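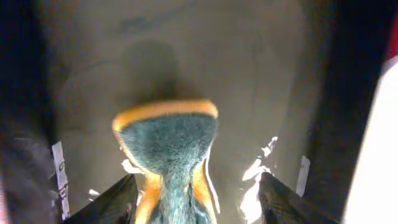 Soft and fuzzy, with an orange edge, between two gripper fingers.

Can a machine do your chores yet? A kitchen-table guide

Every November, when the evenings close in and the house seems to get messier all by itself, I get letters asking whether it is finally time to let a robot do the picking up. I love these letters. I have been writing this page for 14 years now, and the question used to be whether a dishwasher was worth the plumbing, so we have come a long way! My answer is still a bit of a ramble, so pour yourself something warm.

Start with what machines already do well. Floors, for one. A decent robot vacuum will keep a hallway respectable if you meet it halfway – pick up the cords, tuck the rug fringe under, and shut the door to whichever room has the building bricks in it. Ours is a Funness, bought secondhand, and it goes out every morning while the coffee is on. Empty the bin before you start it. Pull the hair off the brush once a week with an old seam ripper, which does the job better than the little plastic comb in the box.

Soft things are another matter. A mug is the same shape every time you reach for it, but a fuzzy thing squashes, and then it springs back, and it may well do something different if you take hold of it by the thin end instead of the wide one. You and I pinch a bit harder or a bit softer and never think about it. A gripper with two stiff fingers has to work all of that out. So if you ever get to try one of these arms (the makerspace at Flindwood has an open evening, and I can't recommend it enough), bring something from your own house with a bit of fluff on it and see how it gets on.

Laundry is the one everybody asks about. I watched a folding machine at the Bundgaard home show and it did a very nice towel, very slowly, and then it was handed a fitted sheet and I went off to find a sandwich. The asking price was $2,210 before delivery. For that money I would still rather have a good drying rack, a sturdy table at hip height, and somebody to chat with while I fold.

In the workshop the picture is brighter. Jallotholm, the small furniture shop that made our kitchen stools, has a machine that sorts screws and dowels into trays all day, and they tell me it gets through 2,000 pieces before lunch. The pieces are all hard and all alike, though, and they come down the chute one at a time. Wiping up the glue is still done by hand with a damp rag.

A few things worth doing now, whether or not you ever buy a machine:

Keep the floor clear along the walls. Vacuums travel there, and so do toddlers.

Give small soft things one open bin with a wide mouth. Lids slow everybody down.

Put a lamp where you sort and tidy. Glare on a shiny table is hard on your eyes and can bother a machine's camera too, so turn the lamp toward the wall if you can.

Label the shelf as well as the box, in big letters.

Wash fuzzy items in a mesh bag on cool and let them dry flat. Check the care tag first, of course, if it hasn't been snipped off.

If you have tried a tidying robot at home, do write and tell me what it could pick up and what it left on the rug. I am especially curious about socks.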